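Wrist-only vs wrist + overhead for snack sorting, results and a question
Manipulation / Imitation learning / Methods

gouellet
Posted 07/02/2024

We finished the first comparison on the Drutach sorting task. Two policies, same architecture, both trained on 2,000 demonstrations. Policy A gets the wrist view only. Policy B gets the wrist view plus a fixed overhead view. Evaluation is on item layouts not used in training.

B wins when the target starts outside the wrist view. Once the target is inside it, I can't separate the two. My reading is that the overhead stream only helps with search and contributes nothing to the grasp itself. Has anyone seen the same split?

f_kekana
Could be, but you changed two things at once. B also has more input tokens. Did you run a control with the overhead stream blanked?

gouellet
Not yet. Queued for next week. Two wrist views from the task for reference:

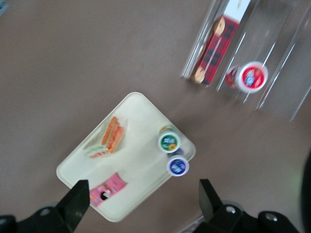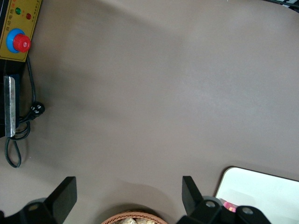 Wrist views, gripper fingers at the bottom of both. First: snack tray and the divided container. Second: fingers open, basket rim between them, white tray at lower right.

p_potgieter
The first one has motion blur on the box and the red-lidded cup. If many of your frames look like that, part of B's advantage may be a sharp second view and have nothing to do with search. We had this on the Sproģis cell at Otthorpe. Shorter exposure and more light closed most of the gap.

gouellet
Fair point. The blur is mostly in the transit segments, though, and I don't see failures concentrated there.

p_potgieter
Failures don't have to show up where the blur is. With action chunks of 8 steps, a bad estimate in transit gets paid for at the approach.

ilaria.c
I disagree with Pieter here. We trained on 4,000 episodes with similar blur and the policy just learned to ignore those frames. Clear plastic was the bigger problem for us. The walls of that container show up as a few glossy lines, and a wrist view has very little to go on for which compartment it is over. I would split your place errors by compartment before touching the exposure.

f_kekana
Second that. Also, how many seeds?

gouellet
5 per policy. The spread on A is wider than I'd like – two seeds account for most of it.

f_kekana
Then I would not claim "contributes nothing to the grasp" yet. You have failed to find a difference with 5 seeds. That is a weaker statement.

gouellet
Agreed, I'll reword it in the report.

tmasilela
Are you using the Sirkon loader? The older version dropped the last frame of each episode without a warning. It hurt our release timing until we patched it in May.

gouellet
Yes, and on the old version. Checking now. Blanked-overhead control and the per-compartment split will go in this thread when they are done.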